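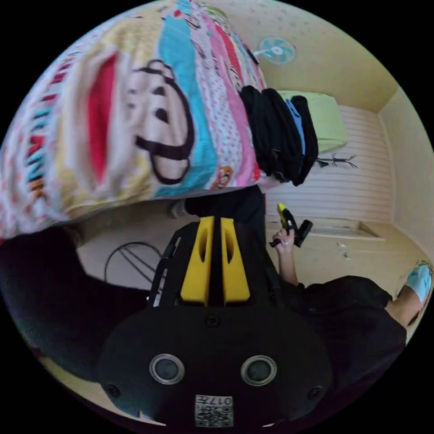

Naima Slaoui wrote under my last post that she'd love to get back to writing letters but always stalls after "Dear so-and-so, how are you," and then the page sits there looking at her until she puts it in a drawer with the other ones. Naima, I have that drawer too! Mine is in the kitchen, under the dish towels, and I've been meaning to answer you properly ever since.

Home | Older Posts | Letters | About Me

Mon 16 November
2 min read

I started writing letters again in March, after Eilidh Moffat moved away. She's 300 miles from here now, in Hirkthorpe, and she has never liked the telephone. She answers it as if somebody might be selling her windows. So I bought a pad of lined paper and a book of stamps and sat down, feeling a bit foolish, and wrote her four pages on the subject of my gutters. I really did. I thought it was the dullest thing I'd ever put in the mail, and she wrote back five pages, two of them on gutters, and the rest on a dog across the road that she has strong feelings about.

That loosened something up for me. I had been waiting for news, you see, and most of my weeks don't have any. I go to work, I come home, I make the soup I always make (the one with too much barley in it). But when I read Eilidh's letters the parts I go back to are the dog, and the bus driver who hums, and what she had on toast. I can get the big events from her sister. 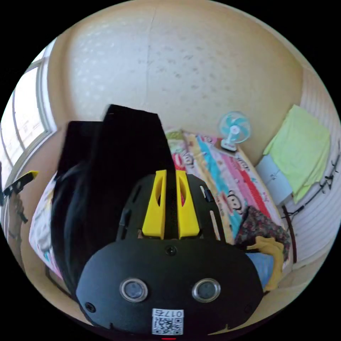
Where you sit matters more than what pen you use, I've come to think, and I say that as a person who has spent silly money on pens. I tried the kitchen table first and kept getting up to wipe things. Then I tried the library, where I wrote one very stiff letter to Abundio Cuevas that sounded like I was applying to him for a loan. What suits me best is a small bedroom with the sun coming in, like the one you see up there, and the door pulled most of the way shut. A big room makes me feel I ought to be saying something important. In a little one I just chatter on, and the chatter is what people want. I lean on an atlas, and my handwriting goes downhill to the right, and so far I've had no complaints except from Abundio, who says he turns the page sideways.

Now, some practical things, Naima, as you did ask. Skip the "how are you." Start with whatever happened last, even if it's that you burned the rice. Keep the other person's letter next to you and answer it as you go, the way you would if they were talking. Stop when you get tired and pick it up the next day, and don't apologize for the gap. I used to spend the whole first page apologizing, and then there I was, worn out and nothing said.

And mail it before you read it over. Dougal Jardine once held on to a letter for six weeks to fix a paragraph, and by then I'd seen him at a wedding and he'd told me the whole thing out loud over the cake. He gave me the letter anyway. It's a lovely letter, and I couldn't tell you which paragraph it was.

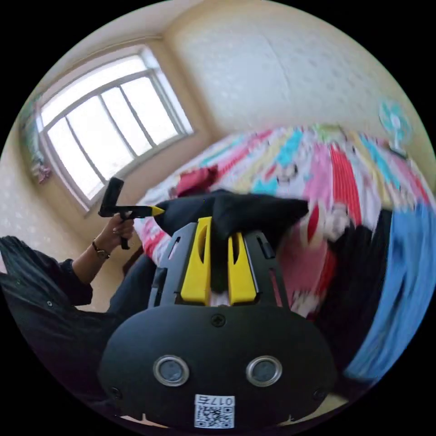
Black and yellow, from behind.

I still owe one to Eyerusalem Jemal. She sent me a recipe for lentils and a long story about her uncle's car, and I've started my reply twice, both times on the backs of envelopes while waiting for something to boil. I'm going to copy it out tonight, burned rice and all. If any of you would like to tell me what you write on, or how you get past that first line, I'd be so pleased to hear it.

233 shares
2 comments
Older Posts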